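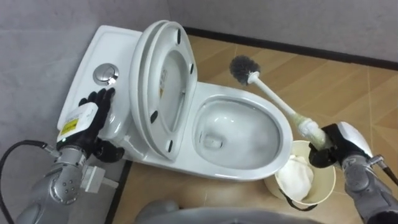 ## About Dunevmont

Dunevmont prepares customs and origin paperwork for small and mid-sized exporters. The firm works on goods shipments and on cross-border service contracts, and it does not own warehouses, trucks or ships.

Most client files fall under one of two headings:

- **Origin and tariff classification.** Product codes, supplier declarations, certificates of origin and applications for advance rulings.
- **Services and market access.** Licensing checks, registration of branch offices and review of contract terms against the trade agreement in force.

The main office is in Orkurik. A second office, in Iglesias, handles files in Spanish and Italian. Staff at both sites use the same document system, Zoratia, which was built in-house and records each change to a declaration along with the time and the user.

At the end of December the firm had 399 active clients in 20 countries. It closed 2277 files over the year. Records are kept for 10 years unless the law of the importing country sets a longer period.

### How work is accepted

New clients send a product list, a recent commercial invoice and the names of the destination markets. A written quote follows. Fees are fixed per file, and duties, port charges and government fees are billed at cost.

Dunevmont does not take on military goods, dual-use items or live animals. It does not act as importer of record.

Both offices are closed on Saturday. Urgent amendments to a declaration already filed can be sent through the Zoratia client page at any hour.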